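Progress report to the Hsieh Fund
Hisdale Community Kitchen – table setting and shared meals
Period covered: to the end of June

Prepared by Milagros Espiritu

Summary

The supper program is running three evenings a week, as planned in the grant application. In this period we served 700 meals. We had expected to be a little further along with the table equipment, and the reasons are given under Purchases. Spending is within the budget.

Meals

Supper starts at 5:30 p.m. and the tables are set by 5:15. Most guests come from the streets between the school and the Dudutberg road, and many of them eat with us every time we open. The menu is soup or stew with bread, and fruit or rice pudding after. Edin Nikolaidis took over the cooking in the spring and has kept the cost per meal at the level we gave you in the application.

We tried serving from a counter for the first two weeks. Guests with walkers and canes had trouble carrying a full bowl back to their seats, so we went back to setting every place and bringing the food to the table. It takes longer but there are fewer spills, and people stay and talk.

Purchases

The grant paid for 100 bowls, 100 soup spoons and 100 serving spoons. All of these have arrived and are in use. The first supplier sent bowls with a narrow foot that tipped when pushed, and we returned them. The replacements came four weeks later at the same price.

Place mats are still short. We ordered 157, enough for a full room plus spares for the wash, and the last box has not been delivered. Danica Dimitrov is following up with the supplier. Until then we wash after each supper, and the mats are sometimes put out without ironing.

Training

So-ying Huang has taught the place setting to all new helpers. It is a short session, usually done before the doors open. She also wrote a one-page sheet that now hangs by the linen shelf. Elif Naz Yazıcı is translating it into Turkish.

Next period

- Receive the remaining place mats and mark them for the laundry.
- Hold a second training session for evening helpers.
- Replace two folding tables with loose legs.
- Send you the full accounts with receipts.

One request: we would like to move the unspent part of the printing budget to linen. The amount is small and Danica will send the figures separately.

Place setting in use

The setting is the same for every seat, so that a helper can lay a whole table without checking the sheet. Each guest gets one mat, one bowl and two spoons. The bowl goes in the middle of the striped cloth, with the broad spoon to the left and the smaller soup spoon to the right, handles toward the guest. Bowls and spoons are all white, which makes it easy to replace single pieces later. The cloths are holding their color, although a fold line still shows when they have not been ironed and one has a frayed thread at a corner – we will trim and restitch that one before the next period.

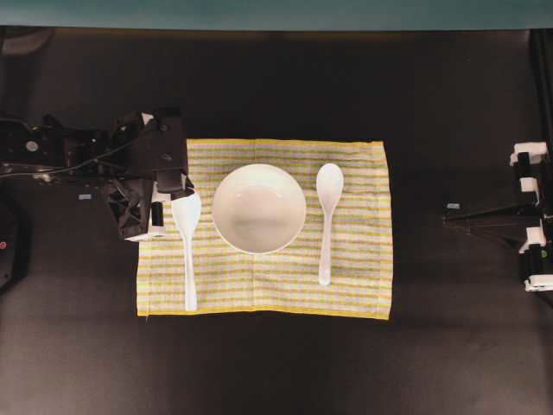
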